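Compte rendu de réunion — Suites de la visite chez Jakix, site de Maltholm
Atelier de conditionnement Treltside, réunion du 22 mai 2018
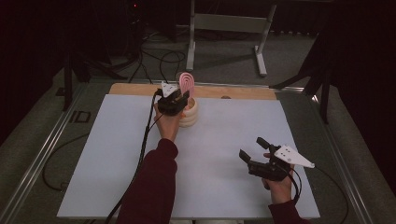

Une voix du service qualité demande d'entrée pourquoi on parle d'automatisation alors que, pendant toute la démonstration, c'est une personne qui tenait les pinces. La question est inscrite en tête des points à traiter. Le responsable de l'atelier répond que Jakix présente ces séances comme une étape de préparation : l'opérateur exécute le geste avec les pinces à main, les mouvements sont enregistrés, le robot doit ensuite les reprendre. Le service qualité prend note du mot « ensuite ».

1. Déroulement de la visite

La délégation a été reçue en avril, lors de la journée portes ouvertes. Présentation en salle, passage aux postes de travail, puis questions debout dans le couloir, écourtées par l'arrivée du groupe suivant. Le poste vu de près comprenait une planche claire posée sur une table grise, un gobelet crème à anneaux, un objet rose en boucles placé dans le gobelet, et les deux pinces noires avec leurs câbles et leurs plaquettes blanches à points noirs. D'après l'animateur, ces plaquettes servent au repérage de la position des pinces.

Le poste robotisé annoncé au programme n'a été montré qu'en vidéo, sans durée affichée ni indication de vitesse de lecture. La délégation a demandé à voir la même tâche faite par la machine. Réponse obtenue : la cellule était en cours de réglage.

2. Chiffres communiqués

Jakix indique avoir besoin de 600 enregistrements par geste avant un premier essai sur robot. Pour notre poste de mise en coffret, qui compte 13 références, personne n'a pu dire s'il fallait comprendre 600 en tout ou 600 par référence. La différence n'est pas mince pour le planning des équipes.

Cadence annoncée en régime établi : 700 pièces par poste et par jour. L'atelier rappelle que cette valeur vient de la plaquette commerciale et qu'aucun relevé n'a été fourni. Il est convenu de ne pas la reprendre dans le dossier d'investissement tant qu'elle n'est pas documentée.

Le taux d'échec n'a pas été communiqué. La production estime qu'un fournisseur qui connaît son taux d'échec le donne, quitte à l'accompagner d'explications.

3. Discussion

La maintenance s'inquiète des câbles. Chaque pince traîne le sien, et nos postes sont plus étroits que la table de Maltholm. La question d'une version sans fil a été posée sur place — « à l'étude », sans échéance.

Les méthodes défendent le projet. Le geste de prise d'un objet souple ou ajouré est celui qui nous coûte le plus en reprises, et la solution Karagiannis examinée l'an dernier ne le traitait pas du tout. Elles souhaitent qu'on juge Jakix sur nos propres pièces. Accord général sur ce point, avec des degrés d'enthousiasme variables.

La représentante du personnel demande qui tiendrait les pinces pendant les enregistrements, sur quel temps, et si les gestes enregistrés restent attachés à la personne qui les fait. Aucune réponse à ce jour. Elle demande que la question figure par écrit dans le courrier à Jakix, et que la réponse soit affichée à l'atelier.

L'éclairage est évoqué brièvement : table très éclairée à Maltholm, rideaux sombres de part et d'autre. Chez nous, verrière côté cour et lumière qui change toute la journée. À ajouter au courrier.

4. Décisions

Pas d'engagement financier avant un essai sur pièces Treltside, robot en fonctionnement, en présence de l'atelier et de la qualité.

Envoi à Jakix d'un lot de 22 pièces prélevées en production courante, défauts d'aspect compris. La proposition de trier le lot avant envoi est rejetée.

Courrier de questions rédigé par les méthodes : enregistrements par référence, taux d'échec, origine de la cadence, câblage, éclairage, statut des gestes enregistrés.

Le dossier Karagiannis reste ouvert en parallèle. La production note son désaccord et souhaite le clore.

5. Divers

Les frais de déplacement à Maltholm ne sont toujours pas remboursés. La comptabilité attend les justificatifs de péage.

Prochaine réunion à réception de la réponse de Jakix.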